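# New lights, old gutters: Gedmont gets its evening street back

GEDMONT – Anyone who has walked home along Dronengate after supper this April will have noticed that the long dark stretch by the trees isn't quite so dark anymore. The town finished work on its new streetlights this month, and the neighbors, who have been asking for them for a good 5 years, seem very pleased indeed.

The job cost less than feared, according to Merle Rakena of the Gedmont streets office, and was done mostly in the afternoons so that people could still get their cars out in the morning. Crews also put fresh wiring under 300 yards of grass, and she is grateful (she said so more than once!) to everyone who moved their bikes, bins and one very large trampoline out of the way.

"We had 681 replies to our letter, and I read every one of them," Rakena said. "Most people wanted light on the road and a bit of dark left over for their bedrooms. I think that's a fair thing to want."

Cyrill Gruber has lived on Dronengate long enough to remember when the trees were no taller than his mailbox, and he takes his dog out every night at ten. He likes the new lights very much, though he does wish somebody would trim the branches before summer, when the leaves fill in and the whole street gets gloomy again.

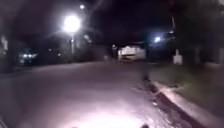
Sweeping is next on the list, and it's the part Mechthild Oberholzer has been waiting for. She lives a few doors down from Gruber and has been writing to the town about the gutters since last fall – politely, she says, but often. With a bright lamp over the street it's easy to make out the pale top of the curb at night, and the little clumps of debris lying along the foot of it, too. Oberholzer would like them gone before the spring rains carry everything down to the drain at the corner.

Rakena said the sweeper will come through before the end of the month, starting from the Rerstead side. Cars will need to be off the street from 8 in the morning until noon, and signs will go up the evening before.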